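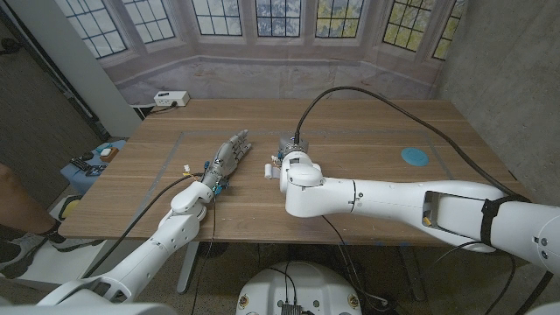 Ruletti Announces Revised Andstead Touring Frame for the Coming Model Year

BENDPORT, November 2020 – Ruletti Cycle Works has released specifications for the second version of its Andstead touring bicycle. The revised model keeps the lugged steel main triangle of the original and changes the rear triangle, the fork and the gearing. Deliveries to dealers begin when the current production run is complete.

The main tubes are double-butted chromoly steel, silver-brazed into cast lugs. Chainstay length has been increased to 426 mm on all sizes for added heel clearance with large rear panniers. The previous single-taper seatstays have been replaced with a straight-gauge pair of larger diameter, which reduces side-to-side movement of the rear rack under load. The frame is offered in 7 sizes, measured center to top along the seat tube. The two smallest sizes have a sloping top tube; all others are level.

The fork has a flat crown and a longer steerer, supplied uncut. Low-rider mounts are threaded on both sides of each blade. Fender clearance at the crown has been increased, and the front brake reach is unchanged, so owners of the first version can transfer their existing brakes. The headset remains a threaded 1 inch unit.

The drivetrain is a triple crankset with a wide-range cassette operated by bar-end shifters. The rear shifter can be set to indexed or friction mode. Cable stops on the down tube accept standard barrel adjusters – the first version used a proprietary stop that is no longer made. Ruletti will continue to supply replacement stops for those frames through its dealers while stock lasts.

Wheels are built with 36 spokes front and rear. Rims are drilled for Schrader valves and supplied with a reducing sleeve for Presta tubes. Rear spacing is 135 mm.

Each frame is checked for alignment after brazing and again after paint. "The rear end was the part of the first bike that touring riders wrote to us about most often," said Youssra Hajji, product manager at Ruletti. "We changed the stays and the dropouts together, and we left the front geometry alone. Riders who liked the way the old bike steered should find the new one familiar."

Paint is a two-stage enamel in dark green or gray. Head badges and decals are applied under the clear coat. Touch-up paint is included with complete bicycles and can be ordered separately for framesets.

The first production run is limited to 400 units, divided between complete bicycles and framesets. Dealers that placed orders in September will be supplied first. Metwally Distribution will handle dealer orders, warranty claims and spare parts. Pricing will be sent to dealers with the order form.

The frame and fork carry a warranty to the original owner against defects in materials and workmanship. Paint, bearings and other wearing parts are covered for 2 years. Proof of purchase is required.

Dealer and press inquiries should be sent to the Ruletti product office in Bendport. Geometry charts for all sizes are available on request.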